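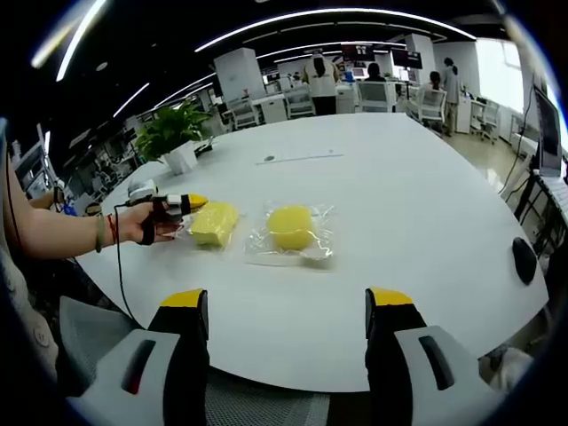
Page last modified: 13 July 2025

Figure 2. White oval table with a rectangular and a round yellow sponge.

2. Late deciders and the order of names

The Vosville mayoral race had two candidates on the final ballot, Raili Räsänen and Valtteri Koskela. Every public poll in the last month of the campaign put Räsänen ahead, and Koskela won. Most local coverage blamed turnout. In this section we look at a smaller matter, the order in which the names were read to people who said they had not yet made up their minds.

Phone interviewers working from the Rernau script read the candidates alphabetically by last name, so Koskela always came first. The Stöcker script rotated the names at random. Both scripts then asked undecided respondents which way they leaned. The wording of this follow-up was the same in the two scripts except that Rernau offered "neither" out loud and Stöcker accepted it only if the respondent brought it up.

Earlier work on name order deals mostly with printed ballots, where being listed first tends to help a little in races voters know little about. It is less clear what happens on the phone. A listener cannot look back up the list, and the last name heard may be the easiest to repeat. If that holds, a fixed order ending in Räsänen would move some weak leaners toward her.

Our data fit this reading but do not settle it. Among respondents who had named a candidate without prompting, the two scripts gave much the same result. Among leaners, Räsänen's share was 10 points higher under the Rernau script. The gap was widest for respondents who also said they had not followed the campaign, and it was small for those who had voted in the previous mayoral election.

The scripts were not assigned to respondents at random. Rernau called landlines and cell phones, while Stöcker reached people by cell phone only, and its sample was younger. We weighted both samples to the same age and district totals before comparing them. Weighting on district made little difference. Weighting on age closed part of the gap, and we report the adjusted figure above.

The spoken "neither" option is a second concern. It may have drawn off people who would otherwise have picked Koskela, which would produce the same pattern with no order effect at all. We cannot separate the two with the interviews on hand. The recall survey fielded in August used the Flollik questionnaire, which rotates the names and reads "neither" to half the sample, and we return to it in the next section.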